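Grekholm Community Help - Food and Kitchen

Reheating food for a shared supper at a hired hall

Our association has hired the Erndale hall for a supper in June. The kitchen contains one small bench oven and no commercial equipment. We intend to serve crusty bread and meat skewers, all cooked the day before. Advice is sought on reheating, and on how long the food may be left out. 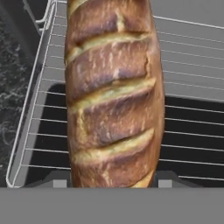
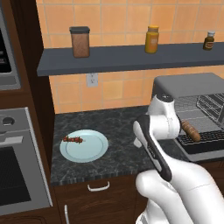
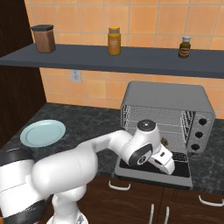

The supper begins at 6 pm and members will be seated by half past. The hiring agreement does not permit us to bring in a second oven.

Posted by: Flirkgate Hall Users

Cooked meat should be chilled promptly, held in the refrigerator overnight and reheated until it is 70 degrees or hotter in the centre. A probe thermometer is required, as colour is not a reliable guide. Food kept hot for service should remain at 60 degrees or above. A reading of 58 is below that mark and the tray should go back into the oven.

Skewers should be laid in a single layer and covered with foil. Where only one oven is available, the meat should be heated last and served directly. Any hot food that has been on the table for more than 4 hours should be discarded - it must not be returned to the refrigerator.

Posted by: Grekholm Food Safety Desk

Bread does not need to be hot. Ours is wrapped in tea towels and no complaint has been received.

Posted by: Tan

With respect to the bread, a light sprinkle of water and a few minutes in a moderate oven will restore the crust. It should be sliced afterwards. Members are also advised to confirm with the hall whether the oven and the urn share a circuit.

Posted by: Erndale Supper Group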